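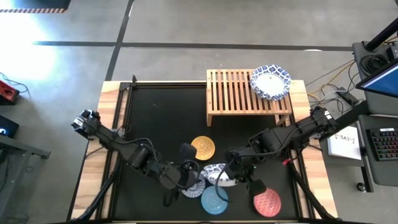

Two-arm plate racking cell, view from the head camera. Attachment to post 1.

Bimanual Manipulation Forum > Methods and Results > Plate racking: effect of alternating arm assignment

Posted by f_nouri
Members are invited to comment on the following result before the group submits its workshop note in November.

The task is plate racking with two arms. Plates lie flat on a black work surface and are to be placed in a slatted wooden rack at the far side of the table. We compared two ways of assigning plates to arms during teleoperated demonstrations. In the fixed condition, the operator used whichever arm was closer to the plate. In the alternating condition, the operator switched arms after every placement, even when this required a longer reach. Each condition received 40 demonstrations. The same policy architecture and training settings were used for both.

Evaluation consisted of 18 trials per condition, with plate positions drawn from one shared list. The fixed policy cleared the table in 6 trials. The alternating policy cleared it in 14. Most failures under the fixed condition took place near the middle of the table, where both arms moved toward the same plate and neither completed the grasp.

Our reading is that alternation removes an ambiguity in the training data. Comments on the method are welcome.

Fereshteh Nouri
Mestano Manipulation Group

Posted by trajkovski_h
Thank you for posting this ahead of submission. I have one objection to the conclusion as worded.

The alternating condition changes two things at once. It gives the policy a rule for choosing an arm, and it also exposes each arm to a wider range of plate positions. The second factor alone could account for the improvement. A condition with random arm assignment would separate the two. If random assignment performs as well as alternation, the explanation based on ambiguity cannot stand.

I would also ask how the policy is expected to know whose turn it is. Does it receive any history?

Haris Trajkovski

Posted by f_nouri
The policy receives the current images and joint positions of both arms. It receives no history. We believe the arm that has just released a plate is identifiable from its position near the rack, but we have not tested this directly. The point about random assignment is accepted.

Posted by vdesmet
I must disagree in part with the previous poster. Random assignment would bring in a conflict of its own, as the same arrangement of plates would be labeled with the left arm in one demonstration and the right arm in another. A poor result from that condition would tell us little about coverage.

A cleaner control would keep the nearest-arm rule and move the starting positions of the plates so that each arm covers the same area it does under alternation. This is more work for the operator, but it changes one factor only.

At Voltholm we saw a similar deadlock with cups. In our case it was reduced by drawing a dividing line in software and giving the left arm everything on its side. That is a less general solution, and I do not claim it would carry over to plates.

Veerle Desmet

Posted by trajkovski_h
With respect, the proposed control cannot be built. Under a nearest-arm rule, an arm never reaches across the midline, wherever the plates are placed. The wider coverage comes from breaking that rule.

Posted by vdesmet
That is correct, and I withdraw the suggestion. I maintain my concern about random assignment.

Posted by e_zarei
Could the original poster state whether one operator recorded both conditions, and in what order? If the alternating set was recorded second, practice would be a third explanation. Plates are difficult to lift from a flat surface, and operators improve at the rim grasp over the first several sessions.

Posted by f_nouri
Parisa Sadeghi recorded both sets. The fixed set was recorded first. We agree that this is a weakness and will state it in the note. A further fixed set by the same operator is planned, along with the random condition, and the results for both will be posted in this thread.

Posted by trajkovski_h
I have no further objection, provided the claim about ambiguity is presented as a hypothesis until those runs are complete.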